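Forum d'entraide - Histoire et archives - Méthode et sources

Comment citer un témoignage oral quand les archives disent autre chose ?

Question posée par Ifigeneia T.

Bonjour à tous,
je prépare un article pour le bulletin de notre association sur la grève des docks de Stestska, et je suis coincée depuis le mois de juillet. J'ai enregistré un ancien syndicaliste, Eusebio Herrero, qui me jure que la décision d'arrêter le travail a été prise en assemblée, à main levée, et que le parti n'y était pour rien. Sauf que j'ai trouvé aux archives municipales un rapport de police de 124 pages qui raconte tout l'inverse : réunion à huis clos, 13 présents, consignes venues d'en haut.

Je ne veux ni traiter ce monsieur de menteur ni recopier bêtement la version de la police. Et mon relecteur me dit que sans « source solide » il coupe le passage. Vous feriez comment, vous ? Merci d'avance !

3 réponses

Réponse de Marina Psarras

Bonjour Ifigeneia,
j'ai eu presque le même souci avec mon mémoire, donc je compatis. Première chose : un rapport de police, c'est aussi un témoignage. Quelqu'un l'a écrit, pour un chef, avec une idée de ce que ce chef avait envie de lire. Regardez qui signe, à quelle date par rapport aux faits, et surtout si l'auteur était dans la salle ou s'il répète un indicateur. Chez moi, sur 51 notes de surveillance, la plupart reprenaient la même phrase du même informateur, au mot près - ça en jette dans une bibliographie, mais ça ne fait toujours qu'une source.

Ensuite, les deux versions peuvent être vraies en même temps. Une petite réunion la veille, une assemblée le lendemain matin, et votre monsieur n'a connu que la seconde. Demandez-lui où il était le soir d'avant, sans lui mettre le rapport sous le nez.

Et dans l'article, écrivez-le tel quel : « selon E. Herrero, entretien avec l'auteure », puis « le rapport conservé aux archives donne une autre version », avec la cote complète. Le lecteur est assez grand.

Réponse de Tharun M.

Faut toujours suivre l'archive, la mémoire des gens ça se déforme. Point.

Réponse de Chrysanthi Deligiannis

Pas d'accord avec le message précédent, désolée ! J'ai passé des années sur l'histoire du conseil ouvrier de Fumorcombe et les procès-verbaux officiels y sont arrangés comme pas possible. On en a un qui annonce un vote unanime alors que la presse locale publie, deux jours après, la lettre furieuse de ceux qui avaient voté contre.

Ce que je fais, moi : je prends un cahier, une page par événement, et je note dans des colonnes séparées ce que dit chaque source. Quand une case reste vide, je la laisse vide. C'est bête mais ça m'a évité de boucher les trous avec ce que j'avais envie de croire (et j'avais très envie de croire certaines choses, je suis petite-fille de gréviste).
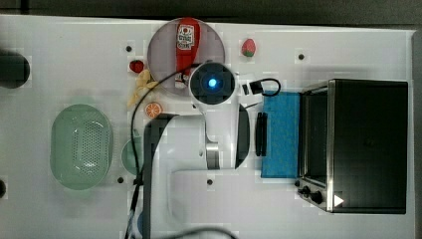 Pensez aussi à la presse. Pour une grève de docks, il y a forcément un quotidien qui a envoyé quelqu'un, et souvent un journal patronal en plus. Le fonds Domínguez a été numérisé, on peut le consulter de chez soi, mais la recherche plein texte est catastrophique - feuilletez à la main, sur les deux semaines autour de la date. J'y ai passé des soirées entières et j'ai trouvé mon meilleur article en page 6, coincé sous les cours du charbon.

Pour votre relecteur, déposez l'enregistrement quelque part avec l'accord écrit de M. Herrero, et donnez le minutage en note. Un entretien qu'on peut réécouter, ça se discute comme n'importe quel document. S'il a plus de 80 ans, faites-le vite, et transcrivez vous-même, les hésitations comprises.

Commentaire d'Ifigeneia T.

Merci Marina et Chrysanthi ! J'ai vérifié la signature : le rapport est daté de trois semaines après la grève et l'auteur écrit « d'après nos renseignements » dès la première page... Je retourne voir M. Herrero pour l'histoire de la veille. Chrysanthi, le fonds Domínguez, il faut créer un compte ou c'est libre ?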